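Returns and Repacking: Community Help

Question
Are footwear returns accepted at the Minbridge counter if the shoes are sent back in the maker's own box with no outer carton? The return form refers only to "original packaging."

Answer 1
Mine went through in November with just the shoebox. Nothing was said about it.

Answer 2
Customers are advised that the shoebox forms part of the goods and should not serve as the shipping container. Please place it inside a plain outer carton -- Stoklow 380 is suitable for most adult sizes -- and attach the return label to the carton only. The size label and barcode on the shoebox must remain uncovered. Parcels without an outer carton may be refused at the discretion of the counter.

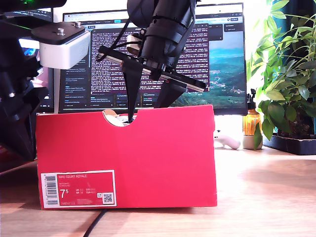
Answer 3 | Nobuhle Pillay | Returns Desk, Skumano | 73 helpful votes

Answer 2 is correct. Where the box has a handle cutout in the front panel, as on this red Nike Court Royale box, part of the shoe can be seen through the opening. Please lay a sheet of tissue behind the cutout before closing the outer carton. Tape should not be applied to the box itself -- it tears the printed surface when removed. Form 248 goes in the outer carton, on top.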